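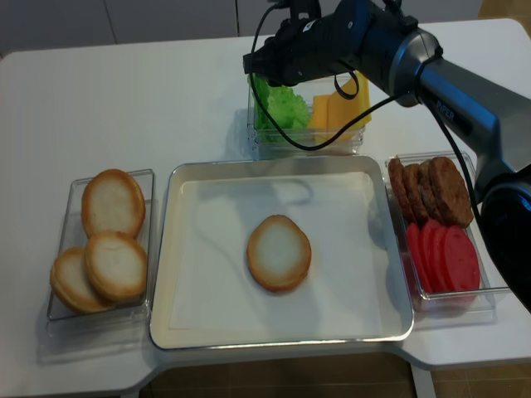

Fig. 1. Burger assembly station, buns at left, lettuce and cheese at the back, lined tray in the center.

Food Layout Notebook, Halvorsen test kitchen
Entry date: August 19, 2020
Entered by: Covadonga Collado

Purpose. To record the station layout under consideration for the Zirkeo lunch counter and to note points that remain open from the May review. The client's sheet gives a peak of 50 burgers per service from a single table. The previous layout, which placed all ingredients in one row along the back, is withdrawn.

Layout. Buns are kept on the left. Lettuce and cheese share the container behind the tray, lettuce on the left and cheese on the right. The tray stays in the middle of the table and is the only place where a burger is built. The bottom bun is set down first, cut side up, near the center of the paper. It should not be placed close to the rim, as the leaves then hang over the metal and are torn when the burger is lifted out.

Table. The white Huvby top has been retained. It wipes down well but shows grease sooner than the gray one. The Ekby shelf proposed for paper and spare lids has not been ordered. Quoted cost for the complete station, table included, is 1,870 against a ceiling of 2,000, and the shelf would have to come out of the difference.

Cheese. Slices are to be stood on edge against the container wall. Laid flat, they stick together within the hour and the corners break when they are pulled apart. Slices standing above the rim are easier to take hold of but dry along the top edge. Refill in small amounts during service and return the remainder to the refrigerator, which is held at 4 degrees C.

Lettuce. Ruffled leaf is preferred for appearance. It is to be washed, spun and patted dry before it goes into the container. Whole leaves should be trimmed to bun width at the prep sink and not at the station.

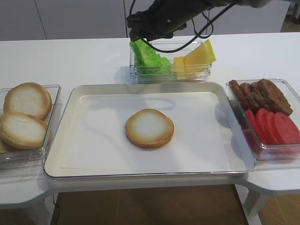 Should the paper in the tray be changed after every burger?
Change it when it is marked with grease or sauce, and in any case at the start of each service. A clean sheet may be left in place for the next burger.

Buns. Halves are to be toasted before they are brought to the table. Overlapping is acceptable for short periods. Stacked while still warm, they trap steam and the cut faces soften, so a rest on the rack is required first. Cracked halves may be used as bottoms.

Open points.
Sauce position has not been settled. The right side is preferred by this kitchen; the client has asked for the back.
Lids for the shared container do not fit when the cheese stands upright. A deeper container is to be requested from the supplier.
Cost of the shelf to be confirmed in writing before the next entry.

C. Collado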